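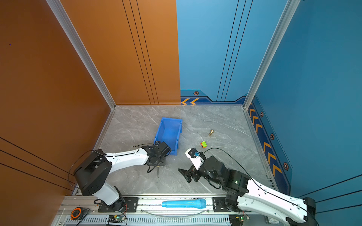

Eduardo Magbanua
Cell technician and occasional columnist, Manalastas

I love a good fault. Give me two arms, a blue bin and a handful of odds and ends to put away, and I'm happy for an afternoon, but give me the same cell stopped dead with a log to read and I'm happier still!

Ours stopped on 3rd June. The left arm closed on the rim of the bin, the controller decided it had hit a wall, and the right arm – which had no quarrel with anyone – kept going for 300 milliseconds before it got the message. No damage. The log ran to 3896 lines and I read all of them.

My view is simple. Two arms that share a floor should share a stop, wired, with no software in between. The Stekness controller passes the stop along as a message, and on a busy network a message waits its turn.

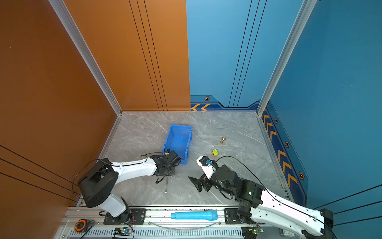 People tell me the arms are small and slow, so why fuss? Well, I reach in there to pick up a brass fitting or a toy block, and my knuckles are small too. We had run more than 2000 cycles since January without a late stop, and I'd started to trust that number far too much.

The wire is in now, and I've been tripping it on purpose all week (great fun, try it). Go and time yours, both arms, with the network loaded.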